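Pramuteck hand-held grippers, the pair: a month of jumpers

The pitch for the Pramuteck pair is easy to like. You hold one gripper in each hand, do your chore the way you'd do it anyhow, and the camera on each one records the view past its own jaws. No arm to bolt down, no leader rig, no headset. Later on, a robot with the same jaws is meant to learn from what you did. I had the pair on loan through October and I've come away less keen than the brochure, though not as grumpy as I thought I'd be after the first evening.

My interest is laundry. I do demonstration work for Dinance, a small outfit that wants a bench arm to fold knitwear for op shops, and up to now we've done it by remote control with an El Idrissi leader arm. That one is slow and it hums, but I know its faults. The question for me was whether the hand-held pair could replace it.

Setting up

The Pramuteck guide says to use an ordinary table in an ordinary home, and on this point I agree with them. A bare white bench teaches a robot about bare white benches. A striped blue cloth with paper towels and tissues parked off to one side is much closer to what the arm will be up against.

The guide also says to begin with the finished state and work backwards, so that you know what you're aiming for. Fine advice for a tea towel. A knit has more opinions. It'll go flat enough, but the ribbed part wants to wander out from under the smooth part, and then you have to decide if your standard is "folded" or "folded the way Mum would do it". The robot will copy whichever one you were sloppy about. 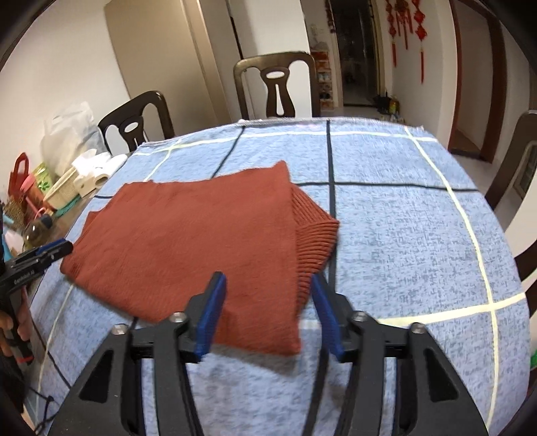 In the hand

The jaws are the best part. The blue pads face each other squarely, and the linkage feels tight, with no rattle at the pins after a month of daily use. I've used grippers at twice the price that were worse.

The grip is another matter. You're squeezing a handle to close two stiff fingers on something soft, and you feel next to nothing through it. With bare fingers I can tell one layer of jumper from two without looking. With these I was guessing, and a guess is what gets recorded. Lutfa Debnath, who did half our sessions and has far more patience than I do, got into the habit of pinching, lifting a centimetre, checking, and letting go again. It works. It also means every demonstration of hers contains a little dither that we then had to argue about: leave it in, or trim it? We left it in. I still think we were wrong.

Two hands are also harder than one, and the manual skates over this. One side tends to sit still while the other does the moving, and you forget about the still one until the cloth shifts under it. My advice is to practise for an evening with the recording off. Pull a sleeve straight, square up a hem, swap sides and do it again.

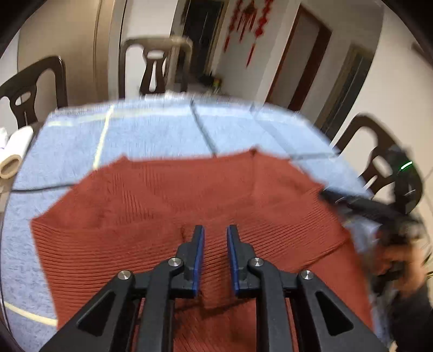
What the numbers say, and what they don't

Pramuteck reckons 300 demonstrations will get you a usable fold. We recorded 1,000, all on knits, and threw out plenty. The arm we trained on them can bring a sleeve in across the body nicely if the jumper starts out flat and more or less face up. Hand it one that's bunched and it pats at the thing like a cat.

Is that the fault of the grippers? Partly. The view from the hand is very good for the last few centimetres and poor for the whole garment, because half of a big jumper is hidden or off to the side once you're down at the hem. With the El Idrissi you have a fixed camera overhead and can see the lot. The sales page says the wide lens sorts this out. It helps, but I wouldn't say sorted.

The software, Rerkau, is included and is the weakest part of the deal. It matches left and right recordings by itself and mostly gets it right, but when it doesn't there's no button to fix the pairing, so you delete both and start over. The cables are a nuisance too. I caught mine on a chair back more than once.
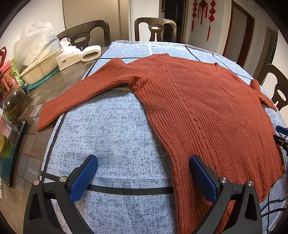

Sleeve out, body flat: a layout we used for the long-sleeved jumpers.

Price and verdict

The kit is $3,629 for two grippers, the leads and a year of Rerkau. After the year you pay again, and the page doesn't say how much. I asked twice and got a link back to the same page.

For speed, the hand-held pair beats remote control easily. Lutfa could get through a pile of folds in the time it took me to coax the leader arm through one shirt, and her motions looked like a person folding clothes, whereas mine looked like a crane. If you do towels, boxes, dishes or anything with a bit of stiffness to it, I'd say have a go.

For knits I'm not convinced. We've sent the loan set back and kept the El Idrissi on the bench, and I'd want a thinner fingertip and a way to re-pair recordings before spending Dinance's money. Three stars out of five, with the missing two split evenly between the handle and the software.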